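Thread time, because we finally finished something I've been going on about since August: the compressed air leak survey at the Virkarwood shop!

1/ Jiahui Feng and I went over every drop, hose and quick coupler in the building with an ultrasonic detector. 188 fittings. My knees hurt and I loved it.

2/ Worst offenders were the drain valves, by miles. One on the old Kang receiver tank was stuck a hair open and hissing away behind the dust collector, where you'd never hear it with the saws going.

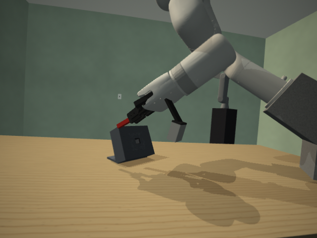

3/ Second worst: thread tape. So much thread tape, most of it wound the wrong way. We redid 10 joints on the sanding line alone and the pressure drop there is way down.

4/ If you have an hour meter on your compressor, PLEASE write it down before you start. Ours said 3,402. Now we can compare loaded hours week to week (I have a spreadsheet, I'm very happy).
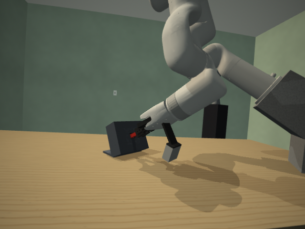
Robot arm over a wooden tabletop, simulated view

5/ Haoran Pan asked if we should just buy a bigger unit. Nope! Fix the leaks, then look at the numbers again. The Skundov we already have might be plenty.

6/ Next up is the ring main, 200 feet of it, and a proper slope so the water ends up in the drip legs. Send me your drip leg pictures, I mean it.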